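Gurkholm Handheld Gripper Practice Guide, 3rd printing
Reviewed Tue 1 May

Three stars, and one of those is for the binding, which lies flat.

I bought this to settle arguments about how we record household tasks with handheld grippers. It has 9 chapters of rules. The chapter on starting positions is excellent: fingers open, target between them, hold still, then go. Plilby's free checklist says the same in one line, but you may find you obey a thing more when you've paid for it.

The chapter on homes is where it wobbles. Rule 3 says to leave the room as its owners keep it. Rule 7 wants shiny floors covered. I have met shiny floors, and the sheet you cover them with becomes the most interesting thing in every recording. We follow Rule 3.
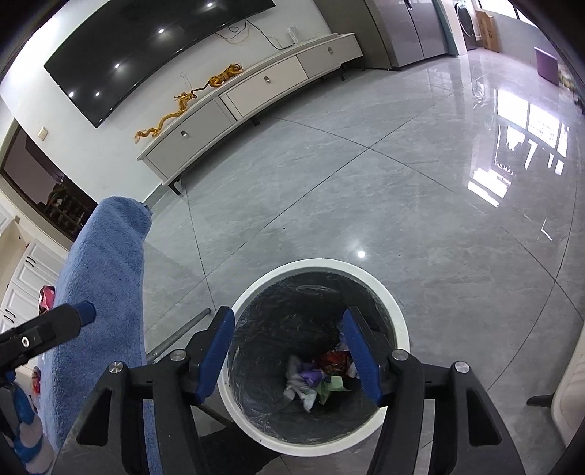
Starting position over a lined bin, fingers open. Glossy tile, uncovered. Sorry, Rule 7.

The section on trash is two paragraphs, both about gloves. Cosanitz gives it a whole appendix, with what to do about torn liners. The index is no help either, as "bin" sends you to "container" and "container" sends you to "bin."

Buy it for chapter 2. Borrow the rest.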